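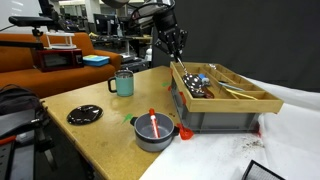
Gripper holding a slotted spoon at the cutlery organiser, kitchen table station.

Kitchen Table Station: Gallery and Collection Notes

Prikbridge site, page maintained by Danica Tichý
Last revised 2020-06-18

This page belongs to the Drivow manipulation set, utensil portion. It is meant for annotators and for anyone training on the set who has not visited the station. The full operator manual is kept separately. What follows covers only the points that have come up in annotation questions.

Task

The operator drives the arm by hand control and moves one utensil per episode, between the pot and the organiser in either direction. The instruction text is written before the episode starts and is not edited afterward. If the operator picks the wrong utensil, the episode is kept and labelled as a mismatch. Peter Murín reviews mismatches in batches.

Objects at the station

The organiser is pale wood with long compartments and stands on a gray plastic bin at the right side of the table. The pot is gray with two side handles. A lid and a mint-green mug are also on the table. Neither is a target in the utensil portion, and an episode where the arm touches one of them gets the contact flag.

Utensils are identified by colour and type: slotted spoon, knife, yellow-handled utensil, red and white utensil. Please use these names exactly. Earlier annotators wrote "ladle", "strainer" and "skimmer" for the slotted spoon, and Sulastri Pillai had to merge the labels by hand.

Markers

Green tape on the tabletop gives reference positions for resetting. Operators reset by eye, so expect some variation between episodes. This is wanted. Do not flag an episode because the pot is off its usual position, unless it is out of reach of the arm.

Grasp labels

The thin metal handles are the hard part of this portion. Three labels apply:

Firm - the utensil does not rotate in the fingers between lift and release.
Swing - the utensil rotates but stays in the gripper.
Drop - the utensil leaves the gripper before the operator opens it.

Judge from the whole episode, never from a single still. A spoon resting against the tray can look stable and then swing as soon as it is lifted. Where the fingers hide the handle at the moment of closing, label from the first clear view after the lift.

Release is marked at the first sample where the commanded finger opening increases. Lies Geerts has asked that annotators stop marking it from the video, as the two differ by a few samples and the policy is sensitive to the offset.

Counts

The utensil portion holds 1,488 recorded episodes. Of these, 1,021 have passed review and are in the training split. The rest are waiting for a second annotator or have a flag that has not been cleared. Episodes run to some 30 seconds each, with drops usually shorter because the operator stops recording once the utensil has left the gripper.

Known problems

1. Reflections on the lid set off the automatic contact detector. Check the joint torque trace before accepting its flag.
2. Crumbs and stains on the table and cloth are part of the data. The cleaning filter used on the Kopecký set should not be applied here - it removed small objects along with the marks.
3. Timestamps on the wrist stream from the first two sessions lag the arm log. Corrected files are in the same folder with the suffix "sync". Use those and ignore the originals.
4. Background furniture changes between sessions. Do not crop it out. The held-out test includes other backgrounds, and Ľubica Zelenák is comparing cropped and uncropped training on the same split.

Next additions

A second tray layout is planned for August, with the compartments turned relative to the table edge. Instruction texts will stay the same so that results can be compared directly. Kemow will receive the same split under the same file names.

Label corrections go to Danica with the episode number and the proposed label. Please send one message per episode.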